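Home | Set-up | Safe working | Fault codes | Contact

Section 4. Clearances and speed limits at the counter
By Oi-ling Ng, Skondard technical writing

Most accidents with a counter-mounted arm are blamed on the gripper. I have my doubts. The elbow and the wrist sweep far more space, and hardly anyone checks them. Do the steps below before any task on the kitchen counter, simulated runs included. A layout that fails in the simulator will not improve when you build it.
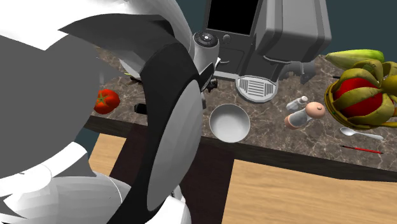

Page last changed: January, Ramolport office

1. Set the arm speed to 500 mm per second or less. The controller will accept 2000. That a machine accepts a number is no proof that anyone tested it near crockery.

2. Move the arm slowly through the whole task with the gripper open. Watch the joints, and keep your eyes off the fingertips for once.

3. Leave 20 mm between any joint and any item that is not part of the task. Bowls, shakers and fruit all count as items.

4. Look for things that can roll. A pepper mill on its side or a tomato near the front edge needs its own check, as the collision model may treat it as fixed.

CAUTION: The "safe zone" in the Gruvia planner is drawn for the gripper only. Do not read it as a safe zone for the arm.

5. Run the task 2 times without stopping. If the paths differ, go back to step 2. 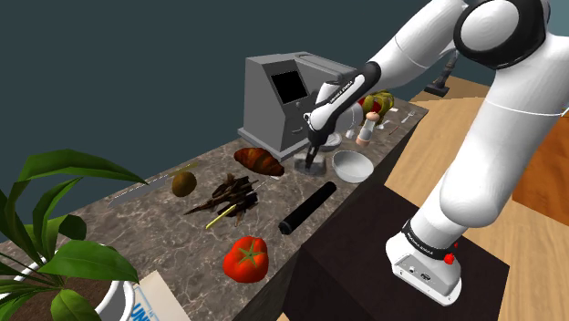

6. Write down the result, including the runs you would prefer to forget. A log with no failures in it usually means a log filled in afterwards.

Note: Some sites hang an Antwi compliance certificate on the wall and skip steps 3 to 5. The certificate covers the arm as delivered. It says nothing about your counter, your fruit or the person who moved the knife after lunch.

7. Repeat the section whenever an item is added or the base is moved. "Only by a little" is a move.

Contact: Skondard Support Desk, Ramolport | © Skondard | Back to top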